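Sorting toy animals into bins - one bin or many?

Posted in: Toys and Playroom

ouazzani_home wrote:
Hello to all. I want to ask how you keep the small plastic animals.

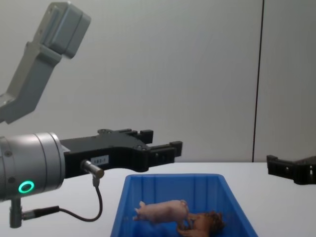 My daughter has 43 of them and until October they lived in one big drawer together with the blocks. Now I started with a blue plastic bin only for animals. The question is if I should divide them more, for example farm in one bin and wild in another. My husband says one bin is enough. I am not so sure, she empties everything on the floor to find the one horse.

pandton78 wrote:
One bin. We tried by type and it lasted 14 days. After that the cow was with the lions and I was the only person who cared.

Wurkemov wrote:
I disagree with pandton78. It depends on the age of the child. Mine was five when we made two bins, and she liked to decide where each animal goes. The penguin was a big discussion. But please use low bins, so the child can look inside without turning it over.

pandton78 wrote:
Low bins are fine, but then you need more shelf. We have a very small room.

adinis_k wrote:
Do you wash them before they go in the bin? I use warm water and a little dish soap, then leave them on a towel until the next morning. If they have a hole in the belly, water stays inside and later it smells.

ouazzani_home wrote:
Thank you adinis_k, I did not think about the holes. I will check them tonight.
For the bins, I think I will try two, farm and wild, and the dinosaurs can go with the wild ones. Wurkemov, did you put labels?

Wurkemov wrote:
Yes, small drawings on paper tape. She could not read yet. The tape comes off after some months, but it is easy to make again.

Related topics
Puzzle pieces without a box
How to store 700 building blocks
Cleaning old plastic toys
Shelf height for a small child

Contact us | Forum rules | Back to top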